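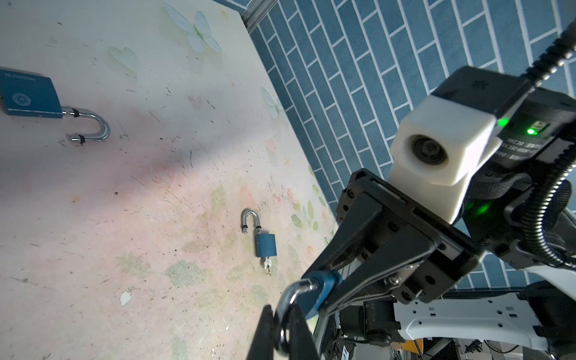
3. Storage Conditions and Loss Reporting

3.1 Setting

The study covered the shared storage rooms of two housing cooperatives, Lirnano and Paiva. Both were built with basement compartments for bicycles, tools and seasonal goods, and in both the tenants supply their own locks. Padlocks of the kind in Figure 1, with a rectangular body and a U-shaped shackle, were by far the most common choice. A few households used cable locks or left the compartment with only the original latch.

Tenancy records were supplied by the two housing offices. Compartments assigned to commercial tenants were left out, as were those that had been empty for the whole study period. This left 200 households. Each received a printed questionnaire in November, with a second copy sent to those who had not replied.

Figure 1. Open padlock with blue body on a patterned tabletop.

3.2 Questionnaire

The questionnaire asked how often the compartment was visited, who held a key, and whether anything had gone missing. It also asked whether the tenant had told the housing office about a loss. We kept this last item separate from any report to the police, following the approach of Rostami and Lü in their earlier work on bicycle rooms. Tenants could list up to 4 missing items and give an estimated value for each.

Interviews were then held with tenants who agreed to be contacted. Mafalda Carvalho carried out the interviews at Paiva and Sérgio Rocha those at Lirnano. The same guide was used at both sites, though the Lirnano interviews tended to run longer – many tenants there had lived in the building since it opened and wanted to talk about earlier managers.

3.3 Coding of losses

A loss was coded as theft only when the tenant described a damaged lock, a damaged door, or an item seen in someone else's possession. All other cases were coded as unexplained. Lost keys were a frequent complaint and were coded on their own. Several tenants had cut off their own lock after losing the key and had not replaced it for months, a period in which the compartment was open to anyone with access to the corridor. 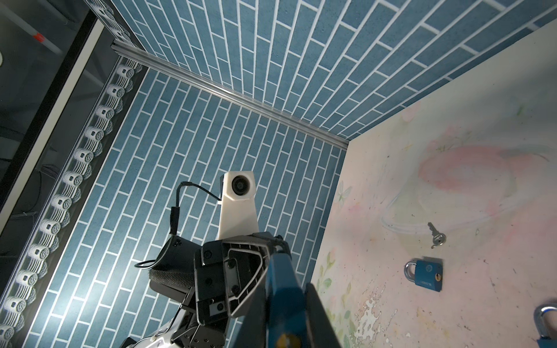 3.4 Limits of the data

Values given by tenants were not checked against receipts. Older tools in particular were hard to price, and two coders sometimes reached different figures for the same item. In these cases we used the lower one. Households that had moved out before November could not be reached, and their losses are missing from the tables in Section 4.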